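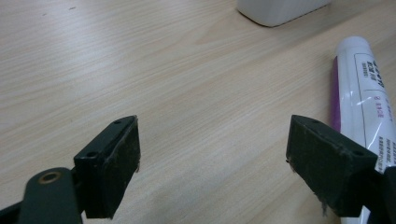
# The Slow Town and the Secondhand Table

I went to Skaltville in July to write about swimming holes, and I came home with a kitchen table strapped to the roof of my car. My editor has been very nice about it.

If you don't know Skaltville, it's a river town with one long street and a ridiculous number of furniture barns. I mean real barns, with swallows in the rafters and dining chairs hung from the beams like hams. The town used to make furniture, and when the making moved elsewhere the furniture sort of stayed put. People inherited it, got sick of it, sold it to each other, and bought it back. There are 26 dealers now, which for a place of 2,000 people is a lot of sideboards!

My own table at the time was a folding one I'd bought for a birthday party and then eaten off for six years. It had a bounce to it. If you cut a bagel at one end, the coffee moved at the other. I'd been telling myself I was waiting for the right one, but really I was scared of spending money on something I'd have to look at every day.

So there I was, hair still damp from the swimming hole (the one behind the mill, freezing, wonderful, more on that some other month), wandering into a barn called Dusum because it had a fan running in the doorway. The owner didn't look up from her crossword. I loved her immediately.

I've since learned there are two kinds of dealers. One kind follows you around and tells you the wood is from a monastery. The other kind lets you crawl under things. Dusum is a crawl-under place. I spent a good part of the afternoon on my back on a concrete floor, looking at the bottoms of tables, and I can tell you the bottom is where all the gossip is. Chewing gum. A child's name in crayon. Old repairs, some lovely and some done with what looked like a bent fork. One had a phone number written on it with "CALL ME" underneath, and I thought about that number the whole drive home.

The woman with the crossword did finally give me some advice, and I've been passing it on ever since. Lean on a corner with your full weight. Run your palm along the edge with your eyes shut. Pull up a chair and sit there for longer than feels polite, because a table that's a tiny bit too tall will make you cranky for years and you'll blame your job.

I sat at four. The fifth was the one. It had a burn near one end the size of a quarter and a leg that had clearly been chewed by a dog with strong opinions. The tag said $300. I offered less, she went back to her crossword, and I paid $300.

Then came the roof of the car, which took two strangers, a moving blanket, and every bungee cord in the hardware store next door. I drove home in the slow lane with my window down, listening for flapping.

Here's what surprised me once I got it in the kitchen. I started sitting down! I'd been a standing eater, a person who had toast over the sink and called it breakfast. Now I sit. Friends come by and stay for a second pot. I pay bills there, I shell peas there, and last month I fell asleep on it during a thunderstorm with my cheek on the newspaper.

I've done nothing fancy to look after it. A damp cloth, then a dry one, and a little oil when the weather turns. A friend who refinishes things begged me to let her sand out the burn, and I said absolutely not. Somebody set down a hot pan there in the middle of a good dinner, or that's the story I've given it, and I'm keeping it.

If you go, start at the river end of the street and work uphill, so you're carrying things down. Most barns open at 10 in the morning, though "open" can mean a note on the door telling you which house to knock at. Bring cash and bring a tape measure. The bakery across from Dusum does a rhubarb bun that sells out by noon, and they'll put one aside if you call ahead.

Measure your doorways before you leave home, too. Mine cleared by the width of a pencil, and only after we took the door off.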